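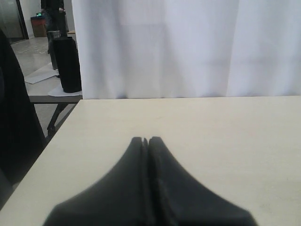

Looking after a kitchen table you use for everything

Our table gets breakfast, homework, pastry, seed packets and the sewing machine, often on the same day, and I love it for that! A table that gets used hard needs a bit of a routine, though, and after years of trying things I have one I'm really happy with. Most of it costs next to nothing. I've put the daily bits first and the rescue jobs further down, so skip to the stains if you've come here in a panic.

The daily wipe

Use two cloths. One is wrung out in warm water with a tiny drop of washing-up liquid, the other is dry. Wipe with the first, follow straight behind with the second, and go with the grain if you have bare or oiled wood. I used to do it with one soggy sponge and wondered why there was always a dull film by teatime. It was soap! Far too much soap. If your table feels slightly tacky after cleaning, go over it with plain water a few times and see whether it comes up better before you buy anything.

Crumbs come off first, always. A soft pastry brush is lovely for this, and so is an old shaving brush if you can get one. Dragging crumbs about under a damp cloth makes paste, and toast crumbs are surprisingly scratchy.

Sunday is when I do the edges and the underside of the lip, where sticky fingers go. Lift the chairs out, get down on your knees with a torch and prepare to be amazed (and a bit disgusted).

Know your finish before you treat anything

Put one drop of water somewhere out of sight and leave it for 15 minutes. If it sits up in a bead, the surface is sealed, with varnish or lacquer most likely, and all it wants is gentle washing. If it soaks in and leaves a darker spot, you have oil, wax or bare timber, and you can feed it. Melamine and similar tops don't want oil or wax at all; it just sits there and smears.

My friend Manju Chauhan was given a table by her aunt and polished it faithfully every month for two years before finding out it was melamine. It's now on its second life as a potting bench in Polstead and looks terrific, so no harm done.

White rings

These are usually moisture trapped in the finish, and they look much worse than they are. Things to try, in this order:

Leave it alone overnight. Plenty of rings fade by themselves.

Lay a clean, dry cotton tea towel over the mark and press with a warm iron, no steam, for a few seconds at a time. Lift, look, repeat. Keep the iron moving and stop the moment the mark goes.

Rub in a little plain mayonnaise, leave it for an hour, wipe off. I laughed at this one as well, but it's the oil doing the work, and on our old waxed side table it took out a ring that had been there since we moved in.

Don't use the iron on anything plastic-coated. Please!

Tea, turmeric and felt tip

Bicarbonate of soda mixed with water to the thickness of toothpaste is my favourite thing in the whole cupboard. Dab it on a tea stain, leave it while you wash up, then wipe away without scrubbing. For turmeric on a sealed pale top, do the same and then let daylight at it. Strong sun bleaches turmeric beautifully, and in July a yellow patch by our window had gone in an afternoon.

Felt tip usually gives in to a dab of surgical spirit on cotton wool. Test a hidden corner first, as it can soften some varnishes. Biro is harder. Try the spirit, try the bicarb, and after that buy a bigger fruit bowl.

Scratches

On waxed or oiled wood, rub the scratch with half a walnut, working along it, then buff with your thumb. The warmth helps it take. Deeper ones want a wax filler stick in a shade slightly darker than you think you need. Leonie Te Moana, who taught the furniture evening class I went to, made us all try three shades on a bit of scrap before we were allowed near our own projects, and I still do it.

A wobbly leg

Check the floor before you blame the table. Turn it a quarter of the way round, and if the wobble moves to another leg, it's the floor. If it stays put, look underneath for a loose bolt where the leg meets the frame. Tighten each one a little, go round again, then give them all a final nip. A slice of cork under a short leg beats folded card every time, and you can shave it down with a craft knife until it's perfect.

Oiling, if yours needs it

Twice a year does ours. Clean it, let it dry overnight, then put on the thinnest coat you can manage with a lint-free cloth. Wait for the time on the tin and wipe off every trace that hasn't gone in.

Oily rags can heat up and catch fire by themselves, so soak them in water and lay them flat outdoors to dry before they go in the bin. Never leave them scrunched up in the shed.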